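What Is a Fruit?

Kutley Children's Garden: Find Out More
Reading time: one snack

You probably eat fruit on most days. You may have had a banana at breakfast or an apple after lunch. But what makes something a fruit? Is it the sweet taste? The bright color? The answer starts with a flower.

From flower to fruit

Plants make flowers so that they can make seeds. In the middle of many flowers is a small part called the ovary. It is often green and shaped like a little bump or a bottle. Inside the ovary are tiny parts called ovules.

Flowers also make a yellow or orange dust called pollen. Bees, flies, beetles, birds, bats and the wind carry pollen from one flower to another. When the right kind of pollen reaches the right kind of flower, the ovules can begin to grow into seeds. This is called fertilization.

Once that has happened, the flower does not need its petals anymore. They dry up and drop. The ovary stays on the plant and starts to swell. Week after week it gets bigger, and the seeds grow inside it. The grown-up ovary, with the seeds inside, is the fruit.

So a scientist who studies plants (a botanist) would say that a fruit is the part of a plant that grows from the flower and holds the seeds.

Fruit in the garden, vegetable in the kitchen

Cooks use the word in a different way. In the kitchen, a fruit is usually sweet and a vegetable usually is not. That is why some foods seem to have two names.

A tomato grows from a flower and is full of seeds. To a botanist it is a fruit. To a cook it is a vegetable, because it goes in soup and on pizza and hardly ever in a cake. The same is true of:

Cucumbers
Peppers
Pumpkins
Eggplants
Green beans (the whole pod is the fruit)
Olives

Carrots are different. A carrot is a root. Celery is a leaf stalk, lettuce is a leaf, and broccoli is mostly flower buds that were picked before they opened. None of these are fruits in the garden or in the kitchen.

Rhubarb goes the other way. We put it in pies and call it a fruit, but the part we eat is a stalk.

Both ways of using the word are fine. A botanist wants to know which part of the plant it is. A cook wants to know what to do with it at dinner time.

Looking at an orange or a mandarin

Oranges, lemons, limes, grapefruits and mandarins belong to a family called citrus. They are all built in the same way.

The outside is colored and a little bumpy. If you bend a piece of the peel, it may squirt a fine spray. That is oil. The oil is kept in tiny pockets in the skin, and it is what makes your fingers smell after you peel one.
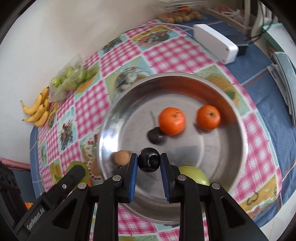
Mandarins are citrus fruits. Their peel is bright orange when they are ripe.

Under the colored skin is a soft white layer called the pith. In a lemon or a grapefruit it can be thick. In a mandarin it is thin and stringy, and this is one reason mandarins are easy to peel.

Inside are the segments. Each segment has a thin skin around it and is packed with little juice bags shaped like teardrops. Pull a segment open slowly and you can see them. If there are seeds, they sit near the middle of the fruit.

Some mandarins have no seeds at all. Farmers cannot plant a seed to grow more of those trees. They cut a small piece from a tree they like and join it to the roots of another citrus tree. The two parts heal together and grow as one. This is called grafting. At the Brirno orchard there are 777 citrus trees, and every one of them was grafted.

What is a berry?

Botanists sort fruits into groups. One group is called berries, and it has some surprising members.

A true berry grows from one ovary and is soft all the way through, usually with several seeds inside. Grapes and blueberries are berries. So are tomatoes, eggplants, bananas and kiwis. Even an orange is a special kind of berry.

A strawberry is not a true berry. The red part is the swollen end of the flower stem. The little specks on the outside that look like seeds are the real fruits, and each one has a seed inside it.

Raspberries and blackberries are not true berries either. Each small round ball in a raspberry is its own tiny fruit with its own seed. They grow pressed together in a bunch.

Some other groups:

Stone fruits have one hard pit in the middle with the seed shut inside. Peaches, plums, cherries and olives are stone fruits.

Pomes have a core. Apples and pears are pomes. Cut an apple across the middle, sideways, and the core makes a star shape.

Nuts such as acorns and hazelnuts are dry fruits with a hard shell. A peanut is not a true nut. It belongs with peas and beans, and its pods grow under the ground.

Why are fruits so good to eat?

A plant cannot walk. If all its seeds fell straight down, the young plants would be crowded together in the shade of the big one. They would have to share the same water and light. Plants need a way to send their seeds somewhere else.

Sweet fruit is one way. A bird eats a cherry or a berry and flies off. Later the seed comes out in its droppings, far from the tree, with a bit of fertilizer to help it grow.

Many fruits are green and sour or hard while the seeds inside are still growing. When the seeds are ready, the fruit changes. It gets softer and sweeter, and it often turns red, orange, yellow, purple or black. Those colors are easy for birds and other animals to spot among green leaves.

People have been eating fruit for as long as there have been people. We eat it fresh, we dry it, and we cook it into jam. We also put it on top of things made with cream and sugar, and we like it so much that we print it on plates, curtains and kitchen cloths.

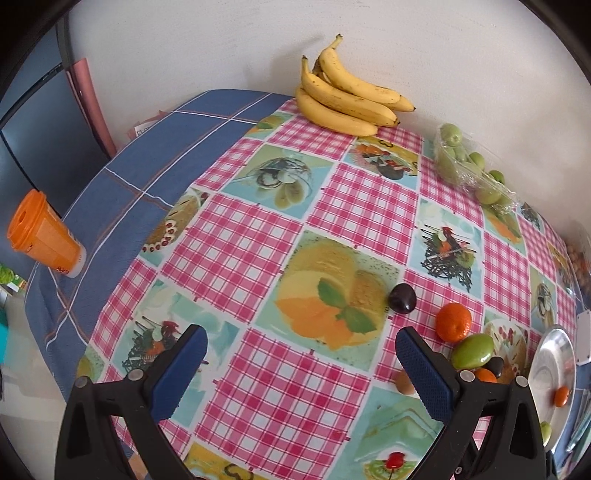 Not every fruit is meant to be eaten by an animal. A coconut can float in the sea and be carried to another beach. A dandelion has a dry little fruit with a fluffy parachute on top, and the wind takes it away. Maple fruits have wings and spin as they fall. Burdock fruits have tiny hooks that catch on fur and socks.

Some plants throw their seeds. The pods of a garden pea will dry, split and twist if nobody picks them, and the peas roll out. Touch-me-not pods burst when they are bumped and shoot their seeds away from the plant.

How does fruit ripen in a bowl?

Some fruits go on ripening after they have been picked. Bananas, pears, peaches, kiwis and tomatoes all do this. They give off a gas called ethylene. You cannot see it. The gas tells the fruit to soften and turn its hard starch into sugar, or change its color. If you put a ripe banana next to a hard kiwi, the gas from the banana helps the kiwi ripen faster.

Other fruits stop getting sweeter once they leave the plant. Grapes, strawberries, cherries and all the citrus fruits are like this. Farmers have to wait until they are ready before picking them.

Try it: a seed hunt

You will need a grown-up to do the cutting, a plate, and 3 kinds of fruit. Choose at least one that people call a vegetable.

1. Wash the fruit.
2. Look for the place where the stem was. Then look at the other end. On an apple you may find the dry, brown bits of the old flower.
3. Guess where the seeds will be and draw your guess.
4. Ask the grown-up to cut the fruit in half.
5. Draw what you find next to your guess.

In August, pupils from Lutov School did the seed hunt with a pumpkin from our garden. They found about 500 seeds and washed and dried them all. Some were roasted. The others are in paper envelopes, ready to be planted in the spring.

Words to know

Botanist: a scientist who studies plants
Citrus: the family of fruits that includes oranges, lemons and mandarins
Ethylene: a gas that helps some fruits ripen
Grafting: joining a piece of one plant to the roots of another
Ovary: the part of a flower that grows into a fruit
Pith: the white layer under citrus peel
Pollen: the dust from a flower that helps make seeds

Next in this series: Why Do Leaves Fall?

Page last checked 2022-02-02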